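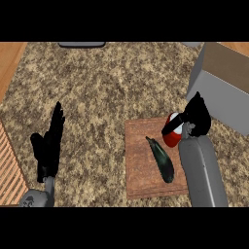 Figure 7.1 A red cup in the grip of a robot hand, with an eggplant on a cutting board beneath it.

Chapter 7
Work After Sixty

Rhiannon Rees stopped teaching high school chemistry in July, the month she turned 62. She had told her friends she was done with work. By the fall she was keeping the books for a garden supply store in Stulton, 12 hours a week, and she had no date in mind for stopping. When she filled out a survey that asked whether she was retired, she checked yes. Her husband, filling out his own copy at the same table, said she should have checked no.

Both answers can be defended. For much of the twentieth century, retirement was treated as an event. A person worked full time, reached a certain age, and left. Many people still leave work this way. Many others pass through a period of part-time work, a second career, self-employment, or several of these in turn. Researchers call the job that fills this period a bridge job. A person who leaves the labor force and later comes back is said to have unretired.

The words matter when we try to count. A study that defines retirement as receiving a pension will put Rhiannon Rees in one group. A study that defines it as doing no paid work will put her in another. Before comparing two sets of results, check how each one drew the line.

Why People Keep Working

Money is the reason given most often in interviews, but it covers different situations. Huw Gough, a bus mechanic, stayed on past 65 to finish paying for his house. Cadi Pugh had paid off her house years earlier and took a job at a library to cover travel. A survey with a single box marked "financial reasons" would record them as the same.

Health works in both directions. Poor health pushes some people out of jobs they would have kept, and the cost of treatment keeps others in jobs they would have left. Family duties also pull two ways. Caring for a parent or a grandchild can end a career early, while a younger spouse who is still employed can be a reason to continue.

Then there is the job itself. People whose work is physically hard tend to leave sooner. People who can set their own hours tend to stay longer, and that option is far more common in some occupations than in others.

What This Chapter Covers

Section 7.1 traces the idea of a fixed retirement age. Section 7.2 looks at bridge jobs and who gets them. Section 7.3 takes up age discrimination in hiring. Section 7.4 turns to couples who retire at different times, using interviews collected by Do-yoon Ji in Villalba.

Key Terms

bridge job
phased retirement
unretirement
labor force participation rate

Before You Read

Write down the age at which you expect to stop working, and what you mean by "stop." Keep the note. You will need it for the exercise at the end of Section 7.2.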